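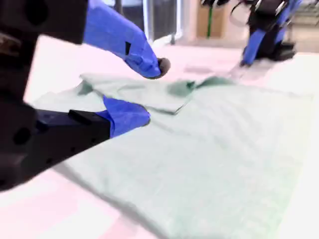 The writer is a staff reporter covering schools and student life

The robotics club at Sithole College spent its first year on wheeled machines. This year it has been trying to fold laundry.

"We wanted something that sounded easy and wasn't," says the club's president, a junior in mechanical engineering. "Everybody has folded a towel."

The project is called Priledia. Two arms work from opposite sides of a white table, the nearer with a gripper whose fingers are wrapped in blue tape. The club has 13 members, and most of them have changed that tape at least once.

"It's grip, mainly," the president says. "Bare fingers slid off the cloth. We tried a rubber sleeve and it was too thick to get under an edge."

Getting under an edge is still the hard part. One finger has to slip below the cloth while the other comes down from on top. If the lower one sits too high, it pushes the fabric into a ridge.

The software lead, a sophomore, keeps a log of every attempt. It had reached 729 entries when we spoke. "A lot of those say 'missed corner,'" she says. "I should have made a shortcut for typing it."

The club practices on plain cloth in light colors. Patterned pieces confused the early version of the program, and she would like to go back to them in the spring.

Members meet at 4 p.m. and usually stay through dinner. In September they lost two weeks to a bad cable, which the president found by wiggling everything in turn.

Asked whether the arms can fold a shirt yet, he says no. "Sleeves are next. We have a towel in half, and on a good afternoon in quarters."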